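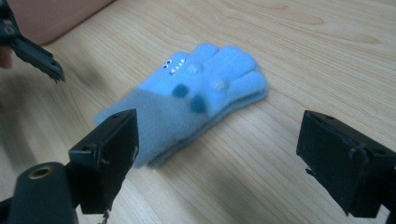
Light blue fleece glove on a wooden tabletop, hand-held gripper, jaws open.

Plunlow Handheld Set: README and collection rules

Version date: 2022-06-12
Maintained by Plokinance, Cluvville

What is in it

275 episodes of picking up and moving soft household items, recorded with hand-held grippers. Most items are gloves, socks and washcloths. 30 episodes are held back for testing and should stay held back. Please don't fold them into training and then report a score on them. We have seen this done with other sets, and we have done it ourselves once.

Rules we followed, and what we think of them

The collection followed the Chowdary checklist, second draft. It has 20 rules. We kept to most of them and have doubts about several.

Rule 3, clear the surface. Fine as far as it goes. A bare table makes labeling easy and makes the data look cleaner than any kitchen or hallway. Results from this set say very little about clutter.

Rule 4, record the item lying still before contact. We did this. The checklist claims it "ensures repeatability." It does no such thing with fleece, which never lands the same way two times in a row. Treat the starting pose as a sample.

Rule 7, jaws fully open at the start. Followed, though "fully" is never defined, and operators read it differently. If your method depends on starting width, measure it from the video and ignore the field in the metadata.

Rule 9, avoid decorated items. Not followed. Some of our gloves have faces on them, googly eyes and teeth included. A policy that can only handle plain gray cloth is not worth much to us. It does mean a model may learn to look for the eyes. Check for that before you claim it has learned gloves.

Rule 12, no people in view. Fingertips and blurred forearms do show up near the edges. Operators agreed to this in writing. Faces were screened out by 2 reviewers working separately, and anything they disagreed on was dropped.

Rule 16, mark each episode as success or failure. Followed, with a complaint. The checklist counts a grasp as a success once the item leaves the table. A glove hanging by one finger passes. We added a second field, held_to_end, and suggest you use that one.

Known problems

Focus is soft in places, mostly on cuffs and hems.
Light reflects off the table in a lot of episodes.
Wear on the gripper jaws was not logged until December, so earlier episodes have no wear notes.
Nearly all the operators are right-handed.

What not to use it for

Safety claims of any kind. Following a checklist is not a test result, and a certificate saying you followed it isn't either. Do not cite this set as evidence that a gripper is safe near hands.

Changes

Corrections go in the changelog with the episode number. Removed episodes keep their numbers, so expect gaps.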